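Sep 29, 2020

Up at six again, no alarm, just the cat standing on my bladder. Rain all morning and the gutter over the back door is still doing its waterfall thing. I called the Lambert place about it and they can come in October, they said, no day given. Fine. I put a bucket out.

The big news is that I finally sat down and did the household budget, which I've been dodging since we moved to Zarneck Street. It wasn't as bad as I feared! The groceries are up, of course (everybody's are up, I'm cooking three meals a day like it's a boarding house), but we've hardly bought gas since spring and I haven't paid for a haircut in so long that it sort of evens out. I found a charge of $19 a month for a magazine I thought I'd canceled. Canceled it again, with feeling.

So what's left over is $550, and the question is what to do with it. I want a decent chair. My back is a disaster from working at the kitchen table. Mom wants me to put it all in savings. And then there's the computer question, new or keep limping along - I go back and forth on that one every night in bed. I have to say, seeing the insides of one makes me feel I should know more than I do.

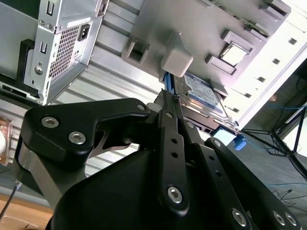
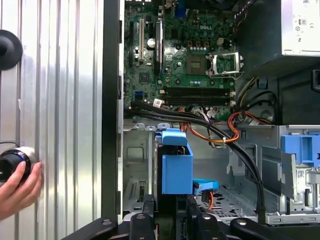 Jordan Parsons thinks I should split it down the middle, half for the chair and half in the bank, and quit thinking about it, and added that a bad back costs more than any chair ever will. I said that was easy to say with a job that has a real office and a real desk. Then we got off onto Jordan's tomatoes for half an hour and I never got a proper argument going.

Made the lentil soup tonight, too much cumin. Walked up to the reservoir between showers and back, 28 minutes, nice and quiet with the leaves just starting to turn. Two more chapters of the lighthouse book and I still can't tell the brothers apart.

Need to remember: library books, stamps, call Mom back before she calls me. And empty that bucket before bed, it's nearly full.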